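Setting up your Pronavura label printer
Section 3: Finding a good spot and loading the first roll

Welcome back! If you've made it through Section 2, your Pronavura is unpacked, the orange shipping tape is off and you've got the power lead handy. Put the kettle on if you like, as there's no hurry with any of this.

Before you begin

Choose a spot that's level and out of direct sun, with 15 cm clear behind the printer so the lid can swing all the way back. A desk, a bench or a sturdy table will all do nicely. Keep your spare rolls close by, but leave them in their wrappers until you need them (the adhesive picks up dust like you wouldn't believe).

CAUTION: Labels left in a hot car or on a sunny windowsill can turn dark grey all over. They can't be brought back, I'm afraid.

1. Set the printer down and check that all four rubber feet are touching the surface. If it rocks, fold a bit of card under the short foot.

2. Store your spare rolls on their flat ends, never on their sides, in something with a lid. A plastic storage box of the ordinary household sort is perfectly good, and you can keep it on the same table as your other gear.

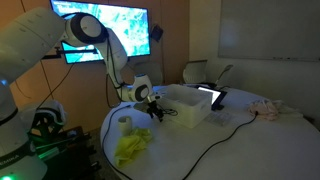 3. Press both side catches and lift the lid until it clicks. Slide the grey spindle out to the left.

4. Slip the roll onto the spindle with the labels facing up and the loose end coming towards you. The roll in your carton is the Vavico 563, a white paper label in the everyday size.

5. Lower the spindle back into its slots, feed 10 cm of paper out through the front and close the lid firmly on both sides.

6. Plug in the power lead and hold the feed button until the light turns green. One blank label should come out, neatly lined up with the tear bar.

NOTE: If the light blinks amber, the lid is nearly always the culprit. Open it, straighten the paper and close it again.

The print head is good for 3000 labels between cleans, and the printer will remind you when it's time. Cleaning is covered in Section 6.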